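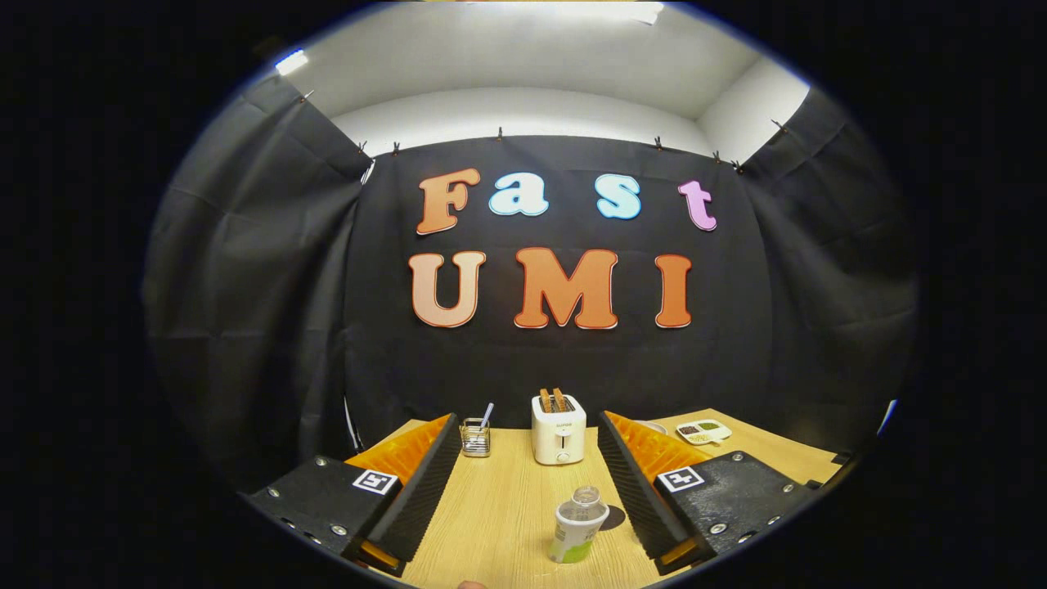 Big letters on a black backdrop, light wood table up front.

Sunday Grumbles: the questions you keep asking me

Last updated Sep 20, 2023

866 shares | 108 comments

So what is this thing?
It's a newsletter where I complain about football. I started it the morning after a loss so dumb that my wife asked me to please go type it at someone else. It has jokes, some real opinions about fourth down, and way too much about punters.

Are you a reporter?
Nope! I have no press pass, no sources and no locker room access. I watch games on my couch like you do, and when I'm wrong (often) I'm wrong from the couch.

Who do you root for?
I'm not telling. Nokuthula Radebe figured it out from one paragraph about clock management and I've asked her to keep quiet. If you read the back issues you'll probably get there too. There's a lot of pain in the ones from August, and that was only preseason.

When does it come out?
Monday by lunch, if the late game didn't go to overtime. When it does go to overtime you get it when you get it. I don't send anything after Thursday games anymore. I tried it for 3 weeks last year and those issues were terrible, go look, they're still up.

Why did you make fun of my team?
Your team punted from the opponent's 38. I have to say something.

You haven't made fun of my team at all. Do you hate us?
I've had more of these emails than the other kind. Adel Salem wrote in every week of last season wanting to know when his guys would get roasted, and they kept winning by two scores and being boring about it. Send me your worst play, with the quarter and the time on the clock, and I'll see what I can do.

How does the pick pool work?
You pick every game straight up, no spreads. Picks lock at the first kickoff of the week, Thursday included, and yes I know you forgot. One point per win, ties count for zero, and your lowest week gets dropped at the end. We had 19 people the first year, and Anika Dvorak won by picking the home team whenever she couldn't decide. I finished behind a guy who quit in October.

Is there money in it?
No money. The winner gets to write the opening paragraph of the last issue and I'm not allowed to edit it. Ehab El Sherbiny used his to list every prediction I'd blown since week one, in order, with dates.

Can I get in after week one?
Sure, but you start with zeros for the weeks you missed. The dropped week helps a little.

Do you cover fantasy?
I will not help you with your flex spot. I can't help myself with my flex spot. I once benched a guy for his backup and then they both scored and I had neither of them in (I'm still sore about it, please don't bring it up).

Do you do college games?
Only if something truly ridiculous happens, like a long snapper scoring.

Can I use one of your jokes?
Go ahead, just link back if you're posting it somewhere. If it's for a group chat, take the credit, I don't mind!

How do I unsubscribe?
Link's at the bottom of every email. If it doesn't work, reply with the word "punt" and I'll take you off the list myself.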